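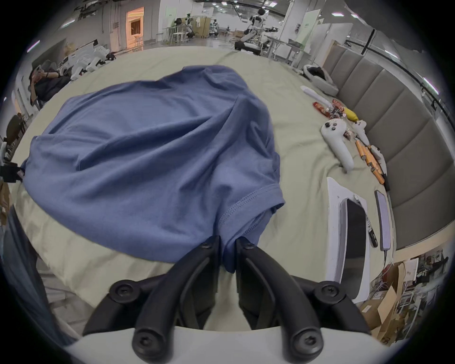 A reader wrote in after my last post to say that I clearly own too many clothes, that eight T-shirts will see anyone through a fortnight, and that the rest is vanity and moths. She may have a point about the vanity. I went upstairs to check the moths and came down an hour later with a bin bag and a bad mood.

So, January 27, 2023, and I am having a clear-out. The trouble with T-shirts is that they don't wear out in any way you can point at. Shoes get holes. Jumpers go at the elbow. A T-shirt just gets slightly worse every year until it's something you'd only wear to paint a ceiling, and I have painted one ceiling in my adult life. By my own filing system I'm ready to paint 228 more.

I did try to be strict. The navy one from Ridari went straight in the bag, as it had shrunk in one direction only and made me look like a letterbox. The Lakatos one has a collar like a slice of old ham. In it went, and out it came, and at the moment it's on the back of the bathroom door while we both think about it.

Then there are the ones with a history. I bought a plain blue cotton one in Fernberg in July, years ago, when the airline had sent my suitcase somewhere more interesting. I wore it for most of that week. It cost next to nothing and it has outlived two washing machines and a sofa. The expensive one I got from Sisano, which came in a box with tissue paper and a small card about the cotton's feelings, went baggy by the autumn.

I looked up how to fold them, too. There is a method where you fold each shirt into thirds and stand it on its end in the drawer like a file. The article had 2911 comments underneath, most of them from people cross about sleeves. I followed it for one drawer. It looked lovely until I wanted a shirt from the middle, at which point the whole row lay down like cows before rain.

The other advice is to turn all your hangers backwards and see what you've worn after a year. I don't hang T-shirts, and I don't want to know.

Final score: one bag for the charity shop, one pile of rags under the sink (enough to polish a bus), and a drawer that shuts if you lean on it. The reader will be disappointed. I got down to far more than eight, and the Fernberg one is in the wash again — I'm wearing it tomorrow.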